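Chege talk – small kitchens, speaker notes
September 25, 2019

Slot is 31 minutes incl. questions. Don't overrun like last time.

Start with the Flilivis flat. One worktop, sink at one end, kettle, bread bin, post, everything. Ask the room who has more than that. Wait for hands.

Point 1 – the worktop is not a cupboard. If it isn't used daily it goes up or out. Toaster argument here, keep it short.

Point 2 – depth. People buy deep tops and lose the back half. Stuff creeps foward, you end up chopping on a strip the width of a tea towel. Rail on the wall, hooks, done.

Point 3 – colour of the top. Dark shows flour and crumbs, pale shows tea. Cliris sold us dark, Dreltari went pale, both sets of tenants moaned. Say which I'd pick (pale). Slides next, leave them up while I talk.

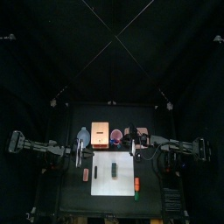
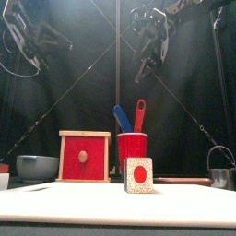
Dark top first, pale top second.

Then lighting. Bulb in the middle of the ceiling = you stand in your own shadow. Strip under the wall units, warm white, switch where a wet hand can reach it safely. Cost slide went missing, just say around 3 hours for the fitter, plus parts.

Drawers v cupboards – drawers every time below the waist. Knees. Get a laugh if poss.

Bins. Skip if past the 5 minute warning. If not: pull-out, next to the sink, never under it, leaks.

Questions likely: renting, what can I change? Rail on suction pads, clip lights, boards over the hob when its off and cold. Landlord letter template on the back table.

Mention November session, same room, bathrooms. Take the spare handouts home this time.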